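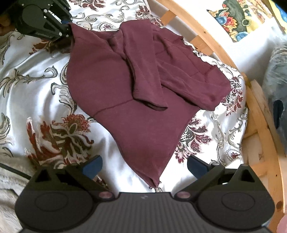 Folding a jumper is the job I hear about most when people want to persuade me that household robots are close. The argument goes that you no longer have to program anything. You take a pair of grippers in your own hands, fold the thing, do it again, and the recordings go to a machine which learns to do the same. I have been listening to versions of this since October and I still don't buy it, at least in the form it is sold. Look at what a maroon knit does when it lies across slippery satin with one gripper at its corner and another held open over its lower end. One sleeve has come down over the middle of the body, and the cloth underneath is in folds of its own. A person reads all that without trying. What the recording keeps is where the fingers went.

Home Essays Letters Back issues About

I should say where I'm coming from. I spent 12 years in a commercial laundry outside Camberg, the last few of them training new starters, so I have taught a good many people to fold. The easy part is showing them. You stand beside them, do it slowly, and most can copy you by the end of the morning. Then a cardigan arrives with one arm inside out, and you find out who was learning the task and who was learning your elbows.

Femke Bakker, who runs the demonstration sessions at Brosteck, was kind enough to let me try the hand-held tools for an afternoon. I came away with sore thumbs and more respect for the people who do it all day. You lose nearly everything you know about cloth. I couldn't tell through the handles whether I had one layer or two, so I did what everybody in the room did and looked. I bent down, tilted my head, moved a lamp. I also gave things a little shake, which I have done for years without once thinking about it. Femke told me to stop shaking because it made for untidy demonstrations.

That bothered me more than it should have. The shake is how you get a sleeve to fall clear. If the teacher leaves it out to be neat, then the pupil is being taught by somebody who has been told to hide half of what they know. Her answer was that a shake done 27 different ways is harder to learn from than a slow clean pull, and she may well be right. But then let us call it what it is — we are teaching people to fold like robots so that robots can be taught to fold like people.

Remote control is supposed to be the better way, and in one respect I agree. If you are driving the actual arm, you can't ask it to do something it is unable to do. Damián Chávez, who works the arms for a firm called Zukinham, let me watch him take 33 tries at a pillowcase. He was patient and very good, and he was slow enough that I could have emptied a dryer while he squared up the hem. I asked whether he folded his own washing that way now. He said he didn't fold his own washing.

My quarrel is with how this gets talked about afterwards. "Anyone can teach it" is the phrase on the Van Rooij brochure, and it makes me cross. Anyone can show it. Teaching means noticing what the learner has got wrong and changing what you do next, and in most of these set-ups the person with the grippers never sees the learner at all. Fenna Leemans, my old supervisor, would correct your hands before you knew you had made the mistake. A pile of recordings made last spring can't do that for a robot this spring. Some groups do let a person step in when the machine goes astray, and I would like to hear far more about those and far less about the size of the pile.

There is also the matter of who gets asked. I met 2 people that afternoon who had ever folded for a living, and I was one of them. The other was Jeanine Nijs, formerly of a hotel linen room, who had been taken on to do the demonstrations and had plenty to say about the order of the folds (she would do the sleeves last on anything with a loose edge). As far as I could gather, it hadn't been written down anywhere. The recordings had been, if that is the word, with great care.

I don't think the work is a waste. I can picture a machine that does towels, all one size, on a flat table, and does them through the night, and I wouldn't mourn the night shift. Knitwear dropped anyhow on a shiny bedcover is a different trade. When somebody next shows me a film of a robot managing it, I shall want to see the same jumper thrown down again by someone who isn't on the payroll, and I shall want the film left running while it copes.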